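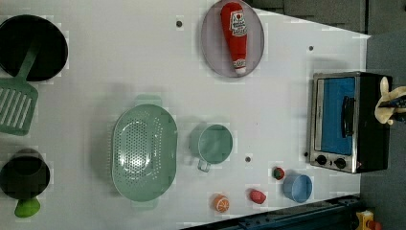
Toy pans and a plush ketchup bottle on a plate

The little screens under the soup

Filed under: Retail tech, Small business, Thinking out loud

I have been pestering my friends about electronic shelf labels for weeks, so it's the blog's turn now. You know the ones I mean. They clip onto the front edge of a shelf where the paper ticket used to go, they look a bit like a tiny e-reader, and most shoppers walk past them without a glance. I did too, for years. Then in March I got to spend a day at the Talebi grocery store in Clurken while they were switching over, and I came home absolutely buzzing.

Talebi is a family-run place. One store, a good deli counter, a parking lot that floods. They carry more than you would think from the street, and the order they placed was for 2,000 labels, which arrived in flat boxes stacked by the milk cooler. I had pictured a big reveal with someone pressing a button. It was two people on kneeling pads with a scanner, going along the canned goods. Scan the label, scan the product, clip, move over. Beep beep click. I did half a shelf of beans myself and was very proud of it.

What the old way was like

Before this, prices at Talebi changed on Thursday. The supplier files came in the evening before, somebody printed sheets of tickets in the back office, somebody else tore them along the perforations, and the early crew walked the aisles swapping them by hand from five in the morning. In a normal week it was a chore. In a bad week it was awful. They keep a log of this (a real paper log, in a binder, which I loved), and the worst one on record has 622 changes in it. Dairy, flour, cooking oil and coffee all moved together.

And of course they missed some. You would too! You get a ticket swapped on the shelf but the register still has last week's price, or the other way around, and then there's a customer at the front holding a jar of olives and being completely right about it. The store honors the lower price every time, so every mismatch costs them a bit of money and a bit of the customer's trust, and the cashier gets the worst of it while having had nothing to do with any of it.

With the new labels, the shelf and the register read from the same list. You change the price once. The label redraws itself, with a funny little black-white-black blink as the screen clears, and that's it. I stood there and watched a whole bay of pasta sauce blink one after another and I may have clapped.

The part I didn't expect to care about

I went in thinking this was a story about labor saved on Thursday mornings, and it is one. But the thing that has stuck with me is how much else a store starts doing once the label can show more than a price.

Talebi's labels come in four sizes. The bigger ones have room for a line of text at the bottom, and the staff have gone to town with it. The produce ones say where the produce came from, and that line changes when the delivery changes. Under the gluten-free bread there's a note telling you what day the bakery drops off. Somebody put a cooking time under the dried chickpeas. None of this came from a consultant. It came from the people who get asked the same things forty times a day and finally had somewhere to write the answer down.

Then there's the blinking light. Each label has an LED in the corner, and when an online order comes in, the picker taps the order on a handheld and the lights come on for the items on it. New hires can pick an order on their first day without knowing where the capers live. I have shopped in that store for years and I don't know where the capers live. 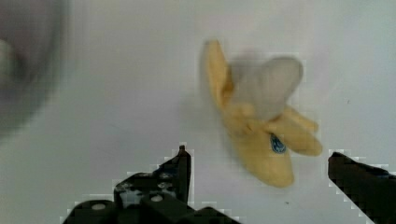 What Clémence told me

I'm lucky enough to know a person who has been through all of this at a bigger scale. Clémence Chauvin looks after store systems at Gadus, a small chain up the coast, and she let me pepper her with questions over a very long lunch.

Her first piece of advice was boring and obviously correct: clean up your product list before you order a single label. Gadus didn't, the first time. They found 503 items in their system that the stores hadn't carried in ages, plus a bunch of things sitting on the shelf under the code of something else. Paper tickets hide that kind of mess. A person sees the wrong name, shrugs, and writes the right one on with a marker. A screen will show the wrong name in beautiful crisp type all day long.

Her second was about the software. Gadus uses a system called Fitora to push updates out to the labels, and she likes it fine, but what she kept coming back to was the approval step. Any price change over a limit the store manager sets has to be okayed by a second person. She thinks every store should have this from day one. One misplaced decimal point used to mean one bad ticket. Now it can go up in every store before the coffee's ready.

"You get very fast at being right and very fast at being wrong," she said, and then she ate my fries.

About the surge pricing worry

Whenever I bring this up, somebody asks whether the store will start charging more for ice cream when it's hot out. It's a fair question, and I don't want to wave it off just because I think the gadgets are neat. The hardware could do it. A label that can change once a week can change once an hour.

What I can report is what I saw. Talebi's owners made a rule for themselves that prices only go up before opening. They can go down any time. That's printed on a sign by the carts, and I think it's a really smart sign! Gadus has the same policy, with the wording a little different, and Clémence says the downward changes are where most of the action is anyway. Salad that needs to be eaten by tonight drops in price at four in the afternoon, and drops again at six. They used to do that with orange stickers and a person walking around. Often the person was busy and the salad went in the bin.

I'd like to see more stores put their rule in writing where shoppers can read it. It costs a sheet of paper.

Stuff I'm still curious about

Batteries, for one. The labels only draw power when the picture changes, so they're supposed to run for years, but a store that updates its fresh section several times a day is going to burn through them sooner than one that does it weekly. I asked in both places and got a shrug, with a friendly promise to tell me when they know.

I also want to know how they hold up in the freezer aisle. Talebi bought a special version for that section and it hadn't been fitted yet when I visited. The frozen peas still had paper tickets, curling at the corners like always.

And I would love to hear from anyone who can't easily read the small ones. The text on the tiniest size is pretty small, and the gray background under store lighting isn't doing it any favors. Clémence mentioned that one of her stores moved to larger labels on the bottom shelves after customers complained about squatting down to see them. More of that, please.

If you work somewhere that has made the switch, or tried and gone back to paper, write to me. I'm going back to Clurken when the freezer ones go in, and they've already said I can do the peas.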